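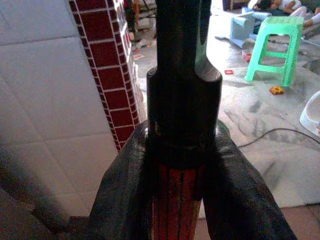
How do I get scuffs and dark streaks off a bare concrete floor?

Posted by lokut_lodger

We have taken on a ground floor workshop in Brarthorpe with a grey concrete floor. It is covered in dark smudges and long streaks, plus the usual scuffs from people dragging stools about. The walls are big white tiles and there is a pillar done in dark red brick-pattern tiles with white grout, and all of that wipes down fine. The floor doesn't.

So far I have tried washing up liquid and a stiff broom, then a mop, then a bottle of stuff called Semine that was meant to "lift ten years of grime in one pass". It lifted nothing I could see and the place smelled of pears until the weekend. The man in the shop now wants me to hire a machine and buy a sealer as well, and his sums come to 600 pounds before I've moved a single stool. I'm not convinced. Is sealing worth it or is it a way of selling me a tin? And is there any method that works on the marks first? People do end up sitting on this floor, so I don't want anything nasty left behind.

Posted by Tetteh Owusu

I would be suspicious of that quote too, but I'd be just as suspicious of anybody who tells you one product will do the lot. You probably have more than one sort of mark.

Scuffs from rubber or plastic feet sit on top of the concrete. Try a dry white nylon pad first, then the same pad with a drop of washing up liquid. If they shift, you're done with those and it has cost you the price of a pad.

Streaks that won't shift may be oil or old dirty mop water that has soaked in. For oil, make a paste of bicarbonate of soda and water, put it on thick, cover it with cling film overnight and scrape it up in the morning. Do one patch the size of a dinner plate. I did this in my own garage and the patch went from black to a sort of weak tea colour after three goes. It never went back to grey, and I don't believe the people who say theirs did.

Some of it may be no kind of dirt. Concrete is often patchy from the day it was laid, and no amount of scrubbing will even it out. Wet a bit with clean water and watch it dry. If the dark area has soft cloudy edges and looks just the same afterwards, I'd leave it alone.

Keep acid away from it, and that includes vinegar. You'll see vinegar recommended on every page going. It eats at the surface and leaves it rougher, and a rough floor holds more muck. It's no friend to the grout on your pillar either.

On the sealer, pour a spoonful of water on the floor. If it sits there as a bead, somebody has sealed it before you and a new coat may not stick at all. Did the man in the shop ask you about that? If he didn't, he was guessing.

Posted by gritbucket

just paint it. grey floor paint, two coats, done in a day. mine has been down since April and looks like new

Posted by Amos Lyons

Please don't just paint it. Floor paint over concrete that has oil in it comes up in sheets, usually by the door where everybody turns. I have scraped off 84 square metres of the stuff and I'd not wish it on you. If yours has been down since April, gritbucket, tell us again after a winter.

I agree with most of what Tetteh says, though I've had poor luck with bicarb. A plain alkaline floor degreaser, mixed as it says on the label and left to sit for ten minutes, did more for me than any paste. Rinse it twice with clean water, more than you think you need, particularly if people sit on the floor. Half the streaks I get called about are dried cleaner that was never rinsed off, and I'd put money on your pear stuff having added a few.

For the stools, look at the bottom of the legs. Plastic ones with splayed legs pick up grit and then draw with it like a pencil. Wipe the feet when you mop, and lift them to move them.

Hire the machine for a half day if you must, without the sealer, and see what you've got once it is dry.

Posted by lokut_lodger

Thanks both. Water soaked straight in, no bead, so not sealed. White pad took off most of the short black marks by the pillar, which annoys me after what I spent on the Semine. The long streaks are still there. Trying the degreaser on one corner next, and the sealer can wait.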